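Subject: Re: [cell-planning] Gripper budget for the canister line, second round
From: Rogério Caldeira

Revised list for October follows. The finger question has to be settled before I can release the purchase order, so comments on item 1 first, please.

1. Fingers. The Negri set is 605 a pair, the Hetach set 400. The part is a glazed ceramic canister with a domed lid and a brass ring pull, and it can present upright or on its side. I am budgeting one pair plus one spare pair of whichever we pick.
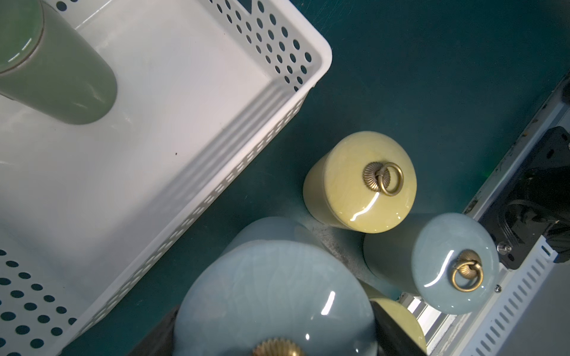 2. Baskets. White perforated plastic, 100 for the lot from Briltia. Packed with five jars there is little space left between lids, and finger thickness counts for more than stroke at that point. The brass pulls also stand clear of the lids, so the approach height in the quote needs checking.
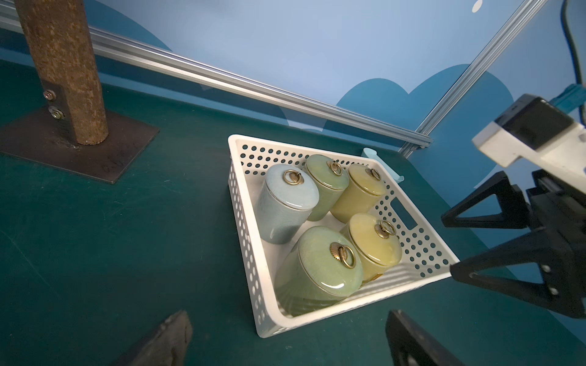 Simone Mendonça wrote:
> I would hold the basket order until the fingers are fixed. If we go
> with the thicker pair we lose a jar per basket, and the 100 becomes
> a larger number very quickly. Also, does the 400 include the pads?
> The last Hetach quote listed them as a separate line.

Pads are not included. Add 300 for a year's supply, which puts Hetach at 700 for the first pair against 605 for Negri, pads included. I had the two ranked the other way in the first round — my error.

Agreed on holding the baskets. Briltia will keep the price to the end of the month.

3. Lighting. Not in the first round. The glaze returns hard white streaks next to the ring pulls, and Movo will not commit to a detection rate on the lids without a diffuser. No price yet. I have left the line open in the sheet.

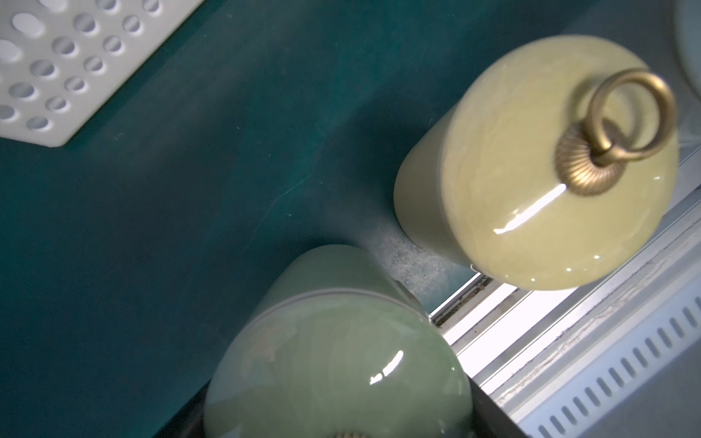
Fig. 3. Yellow and green canisters, highlights on both lids.

Corrections to the sheet by noon, please. Spare cabling stays on the maintenance budget.

Rogério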